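Most of what gets passed around about looking after wood tabletops is somebody's grandmother's guess, repeated until it sounds like chemistry. I've lived with four wood tables and ruined one of them, so take this as the notes of a person who has stopped believing labels.

## Mayonnaise on white rings

Sort of works. The ring is moisture trapped in the finish, and oil can sometimes coax it to fade. Any oil will do that. Plain petroleum jelly left on overnight did the same job for me and didn't smell like a deli by morning. If the ring is dark instead of white, the water has gone past the finish and into the wood, and no condiment is going to help you. That's sanding, or a placemat.

## Walnuts on scratches

Rub a walnut on a scratch and it gets darker. Fine. So does a brown crayon, and the crayon stays put longer. On pale wood the walnut makes things worse: you now have a scratch with a stain in it. Gizella Jakab, who taught the refinishing class I took in Treston, used to hand out walnuts on the first evening and let everybody find this out on a scrap of birch.

## "Feeding" the wood

Wood is dead. It isn't hungry. If your table has a varnish or polyurethane finish, lemon oil sits on top, looks nice until supper, then collects dust. Bare or oiled wood is another matter, and there a thin coat of a drying oil once or twice a year does some good. Thin means you wipe nearly all of it off again. And spread the oily rags out flat outdoors to dry before you throw them away. They can heat up and catch fire in a heap, and that one is *not* folklore.

Not sure what finish you have? Put a drop of water somewhere it won't show. If it beads, there's a film on there and the oil is wasted.

## Vinegar and water

Recommended for everything, including things it harms. A splash in a bucket probably won't hurt a modern finish. I've also never seen it clean anything that a drop of dish soap in warm water didn't. Wring the cloth until it's nearly dry, wipe with the grain, dry it right after. Don't use vinegar on wax.

## Sandpaper numbers

There's a fashion for sanding a tabletop up to 1000 grit, even 2000, before oiling. I tried it on half of an old maple top and left the other half at 220. The fine half felt lovely for a week and took less oil, and by January I couldn't find the line between them. Save the 1000 for rubbing out a film finish, where it earns its price.

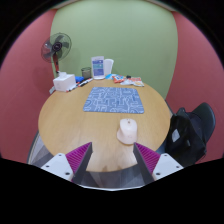
Back to wear, then. People worry about hot pans and forget the slow stuff. A spot that gets the same sleeve or the same palm every day will go dull long before the rest, and skin oil and grit are what do it. The usual advice is a paste wax "barrier." Maybe. Wax is soft and it rubs off exactly where you need it. I'd sooner wipe the busy spots each evening and put down a felt mat if you work there.

Watch out for rubber feet, too. Some of them leave a mark that no cleaner lifts, and the package won't tell you which. Siebe Timmermans wrote in to say that mineral spirits took his off. It did nothing for mine, so test it underneath first.

## Things I'd still buy

- Dish soap
- Cotton cloths, old ones
- A can of paste wax, for drawers that stick
- Felt pads, the sew-on or nail-on kind (the adhesive ones slide off and leave glue)

I priced a "complete wood revival kit" at the hardware store in Ridgeway. It was $115, and the main bottle was mineral oil with orange scent. The drugstore sells mineral oil next to the cough drops.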